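Spent January trying to get our shared laundry room schedule to work. Writing down what we ended up with in case your building has the same fight every winter.

We have 22 apartments and 4 washers. The old system was a paper sheet by the door. People signed up for the whole evening and then didn't come down.

Raquel Matos on the second floor suggested slots of 100 minutes. Long enough for a wash and most of a dry. One slot per apartment per evening, and you can take a second one if it's still open at 9 pm. 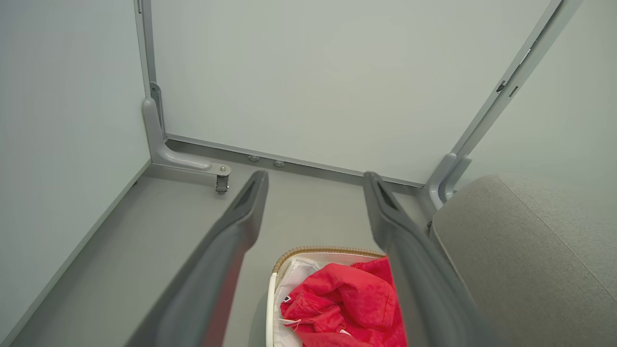 If you're more than 15 minutes late, the slot is open to anyone. We argued over this one the longest. Getachew Tufa works nights and wanted 30. We settled on 15, with a text to the group if you're held up.

Finished loads can be moved to the folding table. Please don't put other people's stuff in a dryer. Rodrigo Mota lost a wool sweater that way.

Still not solved: lint traps, and who calls Pullen when a washer stops draining. I called the last two times. Next person's turn.

Leonilde is typing up the new sheet. It goes on the door when she's done.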